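Review: Endero home-robot simulator, open day at Resix

Lerato Mabuza ran the demonstration for eight of us at a time. Each group got a turn at steering through a furnished flat on screen, room by room.
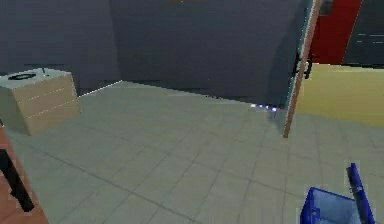
*Page last changed: Friday, February 23, 2018*

The tiled room with the beige cabinet and the blue basket was easy to read, even with such plain walls. I'd have liked more detail on the furniture – the drawers are little more than pale lines. The controls took me a few minutes to learn.

A licence costs £272, and I think that's fair for teaching. I wouldn't buy it for serious testing yet.

Gert Mahlangu takes bookings for the August session.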